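Simulation-first commissioning

Simulation-first commissioning is a way of introducing robots into a workplace in which handling tasks are worked out in a rendered room before any machine is installed. The term came into use at the Zonerberg works, a producer of stone samples and fittings, and was later adopted by Cellano. Routines cover small-part handling and movement between rooms.

Grasping

Round parts are treated as the basic test, as they touch a parallel gripper over a very small area. 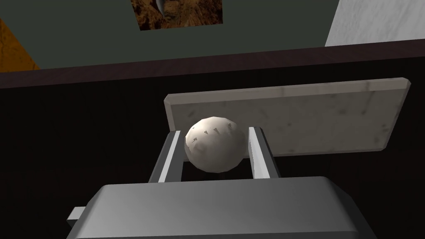
According to one former packer at Zonerberg, the job did not get lighter, it moved to a chair, and the first October was spent learning to read error logs. The works recorded 1,139 simulated grasps in that period — the target had been 1,000.

Finger spacing and approach angle are set by the operator and stored with each routine.
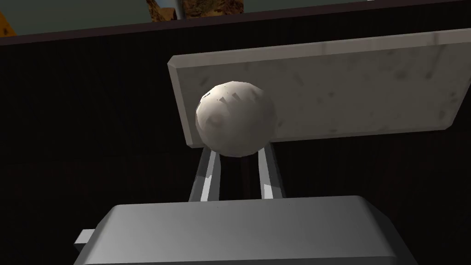 Simulated gripper with a pale sphere at the fingers; stone-like slab behind.

A routine is released only after review by a person who has done the task by hand. At Cellano this rule was extended to changes in lighting and background.

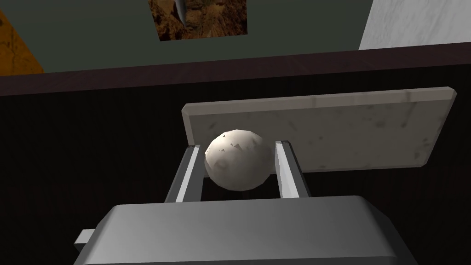 Effects on staff

Of 18 handling posts at Zonerberg, five were regraded as cell operator. Lifting and repetitive wrist work fell, while screen time rose. Staff also reported less say over the pace of work. Training follows the Mizuno scheme, in which operators begin with doors and handles before moving on to loose parts.

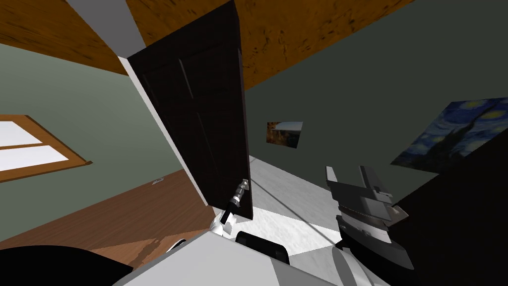
Door routine in simulation, left gripper at the lever handle.

See also: Lasari method; Work cell; Offline programming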